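Kermont open day, June

The open day at the Kermont site began at the lower gate. From there visitors went up on foot, past the long stone retaining wall. I had gone mainly for the masonry, having spent two winters patching a smaller wall at Kisley, and I stopped at the bottom before joining the 11 o'clock group.

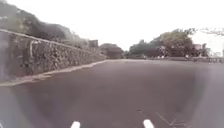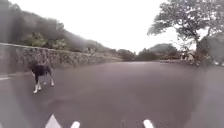 The road and the stone wall at Kermont, all three views.

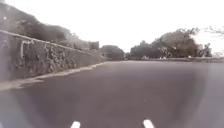
On the walk up, Zihan Ren said the stones were the least of it and that water was what brought walls down. Her own at Cidura had bulged after one wet spring with the drains silted up, and 40 barrowloads of soil had to come out from behind it before anyone could relay a course. She would clear the outlets every autumn and leave the pointing alone.

Our guide, Ignacio Escobedo, agreed about the drains but not about the pointing. He gave the length of the wall as 532 metres, including the part behind the sheds, which was closed to us.

Tea was in the upper yard, two pounds with a biscuit. The tool display was small and mostly chisels. Parking is at the Kasprzak yard and the last group leaves at three.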